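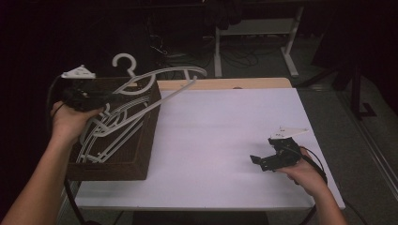

Home Features Storage Garden Subscribe

Where do the spare hangers go?

Most wardrobes have more hangers than clothes. They come home with shopping, they get left behind by previous tenants, and they end up on the floor of the cupboard or hooked over a door handle. A basket is the usual answer, and a woven one looks decent enough to leave out in a bedroom.

The trouble starts when you want one. Plastic hangers lock together at the hook, and pulling on the top one tends to bring up three more. The best way in is to tip the lot out on a table and sort it flat. Lay a sheet down first if the surface marks easily.

Turn every hook to face the same way, then stack the hangers bar on bar. Twenty will sit in a pile no taller than a shoebox. Put them back standing on their long edge, hooks up, and you can lift out one at a time. A rectangular basket suits this better than a round one, which wastes the corners. Measure before you buy: an adult hanger is usually wider than people expect, and many shelf baskets are too short to take one without it poking out.

Doherty, the storage shop on Jindano Street, sells a dark woven basket long enough for the job. It holds around 50 slim hangers, fewer if they are the thick moulded sort. The shop also stocks wire dividers, though a strip of stiff card does the same work.

As for how many to keep, count the clothes you hang up and add a few for guests. Anything cracked or bent at the neck can go. Charity shops sometimes take good ones – ring first, as many are already full of them. Check with your council before putting plastic hangers in the recycling, as plenty of kerbside schemes won't accept them.

Do the sorting again in May, when the winter coats come down.

400 shares 20 comments

© Braneo Magazine | Contact us | Back to top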